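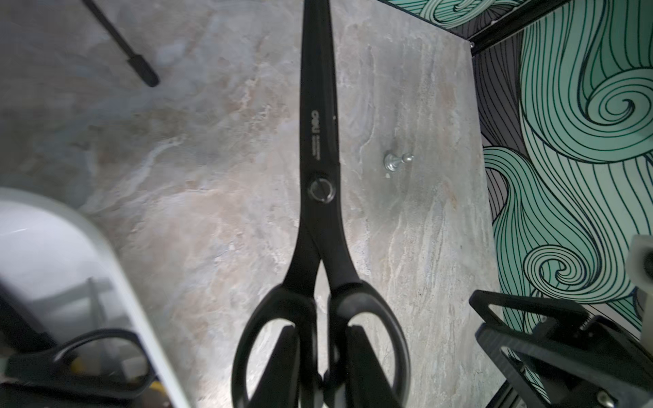

Quick one tonight, kettle's on and I'm back in at 6.

Month three of the arms on our benches and people keep asking me how it's going, so. Going ok. Weird. Mostly tiring in a different place than before. Used to be my wrists and now it's my eyes.

For anyone new, I do returns and repacks at Hernero. Small stuff, stationery, bits of hardware, craft kits. Box comes in, open it, check it, sort it, new bag, new label, out. We used to have a line of us doing the lot by hand. In May they signed with Karkon and the arms went in on the first row, then the second. We do 3000 items on a good shift now. Before it was more like 700 each way and everyone hobbling to the car park.

Scissors are the thing at the moment. You wouldn't think so. Any child can pick up a pair of scissors. But two fingers have to go into two loops and stay there, and the loops aren't the same size, and black scissors against black fingers is a pain to judge on a screen, I can tell you. The pair we practise with says deli on the blade. I see that word when I shut my eyes. Pens are easy. Pens were done in an afternoon.

So my job now, on paper, is "cell lead". In practice I lay things out, watch, press the button when it goes wrong, write down what went wrong, lay things out again. I also teach, which is the bit I like. You drive the arm yourself for a while and it keeps the good goes. First day I was all elbows. Now I can do handles, lids, most of the fiddly stuff, and I'm a bit proud of it if I'm truthful. Twenty odd years of packing and it turns out my hands know things. No one had ever wanted that written down before.

What I don't like. It's quiet. We used to talk all shift, because packing leaves your mouth free, and you'd get through a whole divorce or a kitchen refit in one week. Now you're watching. If you chat you miss the drop. The radio's gone as well, something about hearing the alarms. I miss the radio more than I thought.

And there's fewer of us. I'm not going to pretend otherwise. They said no one would be let go and no one was, fair play, but three left on their own and their places weren't filled. Two went over to Nanard for the extra on the hour and one retired early. So you can call that what you like. The union rep has asked for it in writing what happens when the third row goes in and we are still waiting on teh answer.

Money: cell lead is a bump, small one. But only the ones who passed the screen test got it, and a couple of the best packers I know are hopeless on a screen and always will be. They're on the old rate doing the awkward sizes by hand at the far end. That sits badly with me. They trained half of us.

Good bits, to be fair to it. My thumbs don't hurt. I slept through last night. The blade cuts have more or less stopped, and the first aid box hasn't been restocked for ages. I can sit down, an actual stool with a back, took them long enough. And the engineers do listen. I told them it should come at the scissors from the handle end and they changed it before dinner break.

Somebody asked in the comments last time would I go back to how it was. Dont know. Ask me in winter when my hands would normally be playing up.

Anyway. Noodles at Tạ after shift tomorrow if any of the old row are reading, usual table, I'll be there by half two. Bring the crossword.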